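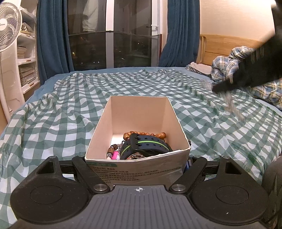 Ata da reunião extraordinária sobre a ocorrência com as pinças de mão

Data: 2026-04-30
Local: sala pequena do primeiro andar, com duas pessoas por chamada
Presentes: Zuleica Brandão (presidiu), coordenação de recolha, manutenção, controlo de dados, segurança no trabalho, um representante da Rovier (por chamada), a responsável pela operação ao domicílio (por chamada)
Ausente, com justificação: compras
Redigiu: controlo de dados

1. Aprovação da ata anterior

Aprovada com uma correção. Onde se lia «a falha foi resolvida com a atualização», passa a ler-se «a Rovier informou que a falha foi resolvida com a atualização». A correção foi pedida por Zuleica Brandão e não teve oposição, embora o representante da Rovier tenha perguntado se era mesmo necessária. Foi-lhe respondido que sim.

2. A ocorrência

A coordenação de recolha leu o relato da operadora. Durante uma sessão noturna em casa, numa tarefa de arrumar objetos pequenos numa caixa, os dedos da pinça não abriram quando ela largou o gatilho. A operadora puxou o dedo esquerdo com a mão livre, o mecanismo soltou-se de repente e apanhou-lhe o indicador contra a barra transversal. Ficou com um hematoma e um corte superficial. Não houve baixa. A sessão continuou mais 6 minutos depois disto, o que a segurança no trabalho considerou inaceitável e quis que ficasse escrito.

O representante da Rovier observou que o manual proíbe tocar nos dedos com a pinça ligada. A responsável pela operação ao domicílio respondeu que a frase está na página 36 e que as operadoras recebem uma folha dobrada, não o manual. O representante disse que ia verificar quem faz essa folha. É a Rovier que a faz; a manutenção tinha uma na mesa.

3. Causa provável

A Rovier apresentou a sua análise, de uma página. Conclui por «acumulação de fibras têxteis no eixo», por a recolha ser feita em cima de camas, com lençóis e edredões. Recomenda limpeza semanal com escova.

A manutenção não concorda. Abriu a pinça devolvida e encontrou pouca fibra no eixo. Encontrou, isso sim, o parafuso da base do dedo esquerdo com folga e marcas de desgaste do lado de dentro. Com folga, o dedo entra torto na guia e prende. Perguntou à Rovier se o binário de aperto tinha mudado no último lote. O representante disse que não tinha essa informação consigo. Zuleica Brandão lembrou que a mesma pergunta foi feita por escrito em dezembro e que a resposta então foi igual.

O controlo de dados acrescentou que os registos não ajudam a decidir entre as duas hipóteses. O sensor de abertura dá o valor pedido e não o medido, de modo que uma pinça presa aparece nos ficheiros como uma pinça aberta. A Rovier chamou a isto uma escolha de projeto. Pediu-se que a justificasse por escrito.

4. Quantas unidades estão afetadas

A Rovier fala num caso isolado. Nós temos 70 pinças distribuídas e só as que voltam à oficina são vistas por alguém. A manutenção não aceita a expressão «caso isolado» enquanto não houver verificação, e a reunião acompanhou-a.

Falou-se dos episódios com dados estranhos que já tinham sido postos de lado como «erro da operadora». São cerca de 2,000, pela contagem do controlo de dados. Em parte deles o objeto parece agarrado muito depois de ter sido largado. Pode ser a mesma avaria. Pode também ser erro da operadora, e quem redige esta ata não põe a mão no fogo por nenhuma das duas explicações. O que ficou assente é que a etiqueta foi posta sem se abrir uma única pinça.

5. Objetos usados nas tarefas

A segurança no trabalho perguntou se objetos como pulseiras, fechos metálicos e correias de borracha podem meter-se entre os dedos e agravar o problema. A manutenção acha que uma conta de madeira presa na abertura da almofada poderia travar o fecho, mas dificilmente a abertura. A responsável pela operação disse que as tarefas com miudezas são as mais pedidas pela Wekon e que retirá-las atrasa a entrega. Zuleica Brandão perguntou se a Wekon tinha sido informada do acidente. Não tinha.

Decidiu-se manter os objetos e avisar a Wekon. A segurança no trabalho votou contra a primeira parte.

6. Proposta da Saavedra

Foi lida a proposta da Saavedra para um módulo de paragem automática, que cortaria o motor ao detetar resistência anormal. A manutenção reparou que o módulo depende do mesmo sensor referido no ponto 3. Perguntou o que acontece quando o sensor diz que está tudo bem. A proposta não responde. Fica em suspenso até haver um ensaio em bancada, a cargo deles e com uma pinça das nossas, das piores.

Alguém sugeriu pedir também preço à Orklow. Zuleica Brandão não se opõe, mas lembrou que a última vez que se pediu preço à Orklow veio um catálogo.

7. Decisões

As pinças do último lote saem de serviço até a manutenção lhes verificar os parafusos da base. As restantes são verificadas à medida que regressarem, com prioridade para as que trabalham de noite, em que a operadora costuma estar sozinha.

Se os dedos prenderem, a operadora desliga, pousa e telefona. Não puxa. O aviso segue hoje por mensagem e a folha dobrada é substituída pela nossa, com ou sem acordo da Rovier.

A Rovier entrega por escrito o binário de aperto por lote e a justificação do sensor. O representante pediu que constasse que o prazo lhe parece curto. Consta.

O controlo de dados retira a etiqueta «erro da operadora» aos episódios do ponto 4 e marca-os como «por esclarecer».

A coordenação telefona à operadora, que até agora só recebeu um formulário.

8. Outros assuntos

A manutenção pediu uma chave dinamométrica. Compras não estava presente. O pedido passa para a próxima reunião, sob protesto da manutenção, que entretanto vai usar a dela.

O representante da Rovier saiu da chamada durante o ponto 7 e voltou no fim. Foram-lhe lidas as decisões. Disse que as transmitiria.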